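Nultatix to move IT recruitment in-house

31 December 2020

Nultatix will stop using outside agencies to fill its technical posts from March and will run its own hiring team at its Cloltgate office. The firm employs 1321 people, and its support desk has been short of network engineers since the spring.

Applicants will sit a paid two-day trial with the team they hope to join. Brandes, the agency that has handled the work until now, will see out its contract.
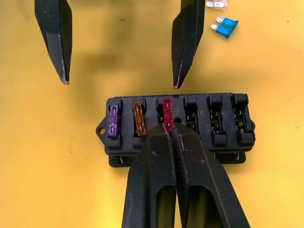 A black fuse block with blade fuses in three of its slots.

Staff who recommend a successful candidate will receive £3000, paid after the probation period. The Flulton office will keep its present arrangements for contractors.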